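### 3.2 The gripper, second build

The first version of the hand tool closed with the authority of a clothespin and opened only when asked twice. It was built in one evening at the Urosness shared workshop, from whatever was left in the drawer marked "misc. plastic," and it served mainly to teach us which parts of a gripper we had not thought about. The second version, called Flusora in our notes because the name was already on the bin, is the one used for all results in Section 4.

Flusora is held in the hand and has two fingers. The fingers are black, and each carries a blue ridged pad on its inner face. We tried three other pad shapes before this one. A smooth pad let go of anything in plastic wrap. A pad with pointed studs held very well and left the test item looking as if it had been attended to by a small dog. The ridges were a compromise, and like most compromises they were adopted late at night and defended the next morning as a design choice.

Screws hold the top of each finger. An earlier draft of this section claimed that glue would have been lighter. It would have been, and we would also have been gluing fingers for most of February. When a pad wears down, the finger comes off with a single driver and goes back on before the kettle boils.

We chose packaged snacks as test items after a short and expensive flirtation with wooden blocks. Blocks are polite. They have flat sides, they stay where they are put, and every gripper in the building could lift them, including the clothespin. Wrapped baked goods are worse in every useful way: the wrapper slides over the contents, the contents give under load, and the outline that the camera sees often belongs to air. 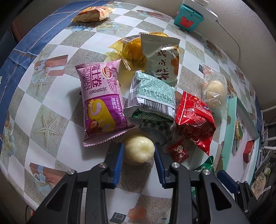

*Haoran Peng, Gerkatum Home Robotics Notes, 09/12/2025*

**Figure 3.** The hand-held gripper with its fingers open on either side of a round bun in clear plastic. Other packaged items from the test pile lie on the tabletop.

The approach in Figure 3 is the one we call "straddle." The operator brings the open fingers down on both sides of the item and closes only after both pads are level with its widest part. For a round bun this sounds too obvious to write down. We wrote it down after watching two operators independently decide to pinch the loose wrapper on top, which lifts well for a moment and then returns the bun to the table at speed.

Flat packets, such as the purple Swiss roll packet in the same figure, call for a different habit. Straddling works if the packet is narrower than the opening of the fingers. If it isn't, the operator has to slide one finger under an edge, and the packet usually travels across the table in protest. We allow this travel in the trials, with the rule that an item leaving the tabletop ends the attempt. The rule was added after the first such item was found behind the shelving.

The patterned oilcloth was kept on purpose. A plain gray sheet gives cleaner outlines, and our segmentation code was very fond of it. On a cloth printed with starfish and gift boxes, the same code proposed grasps on several starfish. We counted these as failures and did not tell the code why.

Each operator made 100 attempts with the first build and 100 with the second, and six operators took part, for 600 attempts per build. Items were put back by hand between attempts with no effort to restore their positions, so the pile drifted into new arrangements as the day wore on. Packets that split were retired. Their further handling was outside the protocol and was carried out by the operators with great thoroughness.

Two limits of the build should be stated before the results. The closing force is set by the operator's hand, so it varies from person to person and, with some people, from before lunch to after. We recorded finger opening but not force, and the damage scores in Section 4 should be read with that in mind. The second limit is the finger length, which was fixed by the longest piece of stock in the drawer. Dow, our long-suffering bench printer, has since produced a longer pair. They reach farther and flex more, and we have kept them out of this paper until we can say which of those matters.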